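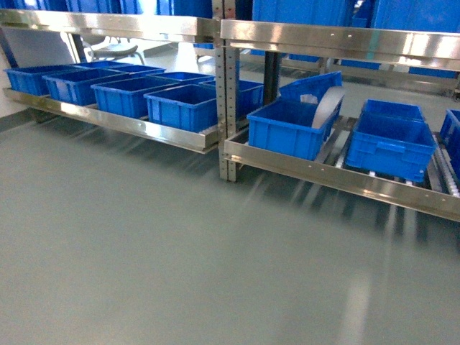

3. Le levain de betterave dans les soupes aigres de Marikar

3.1. Le corpus et la manière dont il a été réuni

Il faut dire d'emblée que nous étions partis pour étudier tout autre chose. Notre projet initial portait sur les raviolis maigres de la période d'hiver, et c'est en notant patiemment les garnitures, les temps de repos et les querelles de famille sur l'épaisseur de la pâte que nous avons vu revenir, presque à chaque entretien, la même parenthèse : « et bien sûr, à côté, il y a la soupe ». La parenthèse a fini par prendre toute la place. Le corpus présenté dans cette section réunit 184 recettes de soupe aigre, recueillies à Marikar et dans les hameaux voisins, tantôt dictées, tantôt recopiées de cahiers que l'on nous a prêtés avec une confiance qui nous touche encore.

À ces recettes s'ajoutent les préparations que nous avons suivies de bout en bout chez 16 cuisinières et cuisiniers, en restant à table quand on nous y invitait, c'est-à-dire toujours. Les entretiens ont été menés par Illia Bondarchuk, dont c'est la région d'enfance et qui comprend les mots du parler local sans avoir à les faire répéter. Tane Fairweather s'est chargé des pesées et des relevés d'acidité, ce qui supposait de glisser une balance entre la planche à découper et la marmite, au bon moment, sans gêner le geste. Les quantités indiquées « à la poignée » ont été pesées avant d'entrer dans la casserole. Lorsque la personne changeait d'avis en cours de route et en rajoutait un peu, nous avons gardé le total et noté l'hésitation dans la marge.

Les essais comparatifs ont été refaits ensuite dans la cuisine de Findovard, avec des betteraves de la même récolte. Pour le rangement de la réserve, on se reportera à la figure 1, où l'on voit les étagères en inox et les bacs en plastique bleu.

3.2. Ce que l'on appelle « le levain »

Le mot prête à confusion, et nous l'avons conservé parce que tout le monde l'emploie. À Marikar, le levain désigne le jus que l'on obtient en laissant des betteraves crues, épluchées et coupées en quartiers, dans de l'eau salée, avec de l'ail, quelques grains de poivre et, dans certaines maisons, une croûte de pain de seigle. La croûte divise beaucoup. Ses partisans lui attribuent un départ plus vif et un goût plus rond ; les autres trouvent qu'elle trouble le jus et qu'elle laisse au fond du pot une sorte de bouillie dont on ne sait que faire. Nous avons goûté les deux avec le même plaisir, et nos relevés d'acidité ne permettent pas de les départager : les écarts d'une maison à l'autre restent plus grands que ceux que l'on pourrait attribuer au pain.

La durée, en revanche, fait l'objet d'un accord assez remarquable. On attend que le jus « pique le bout de la langue sans fermer la bouche », formule que nous avons entendue sous diverses formes et que nous serions bien en peine d'améliorer. En janvier, dans les cuisines peu chauffées, cela demande nettement plus de patience qu'en fin d'été, et les cahiers anciens le signalent rarement : la personne qui écrivait savait quelle saison il faisait, et celle qui lisait aussi.

3.3. Le moment d'ajouter l'aigre

C'est ici que les recettes se séparent vraiment. Dans une première façon de faire, que nous appelons précoce, le levain est versé dès que les légumes ont fondu, puis la soupe continue de frémir avec lui. Dans la seconde, la façon tardive, on attend que la marmite soit retirée du feu, on verse le jus en tournant doucement et on couvre. La première donne une soupe plus brune, plus sourde, dans laquelle l'acidité se mêle au goût du bouillon de champignons ; la seconde garde la couleur franche de la betterave et une pointe vive qui surprend à la première cuillerée.

Pour comparer ces deux façons, nous avons préparé un même bouillon de légumes et de champignons séchés, réparti en portions égales, auxquelles nous ajoutions 300 grammes de levain filtré, soit avant le dernier frémissement, soit hors du feu. Le bouillon était salé une fois pour toutes avant le partage. Cette précaution peut sembler évidente – elle nous a pourtant échappé lors de la toute première série, que nous avons écartée de l'analyse et mangée sans regret.

Les dégustateurs, qui ignoraient l'ordre des bols, ont reconnu sans peine qu'il s'agissait de soupes différentes, mais leurs préférences suivaient de très près ce qu'ils avaient mangé chez eux. Les habitués de la façon tardive parlaient, devant la soupe précoce, d'une soupe « de la veille » ; les habitués de la façon précoce trouvaient l'autre « pas finie ».
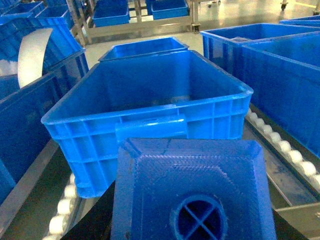 Ces deux jugements ont l'air de s'opposer, et pourtant ils nous paraissent dire la même chose, à savoir qu'une soupe aigre se mesure au souvenir d'une autre soupe aigre. Une dame de Marikar, à qui nous faisions part de cette réflexion, nous a resservis en guise de réponse.

Reste la question du sucre. La moitié basse de la vallée en met volontiers, une cuillerée rase en fin de cuisson, quand le haut s'en défend avec énergie. À la lecture des cahiers, l'opposition est moins nette : le sucre y apparaît souvent d'une autre encre, ajouté après coup à côté d'une recette qui n'en prévoyait pas, sans doute une année où les betteraves avaient peu de goût. Nous avons traité ces ajouts comme des variantes à part entière, en les distinguant du texte premier dans nos tableaux.

3.4. Limites

Nos entretiens ont presque tous eu lieu chez des personnes qui aiment cuisiner et qui aiment en parler, et l'on entendra donc peu, dans ces pages, la voix de ceux qui font la soupe par devoir et voudraient bien passer à autre chose. Les cahiers posent un problème voisin, car une recette faite chaque semaine n'a guère besoin d'être écrite, et il est probable que les soupes les plus ordinaires soient justement celles qui nous manquent. Les relevés d'acidité, enfin, ont été pris sur le jus filtré à température de la pièce, et non dans l'assiette, où la crème, quand il y en a, adoucit tout. La question de la crème est reprise dans la section suivante, avec celle des petits raviolis aux champignons que l'on dépose au fond du bol avant de verser.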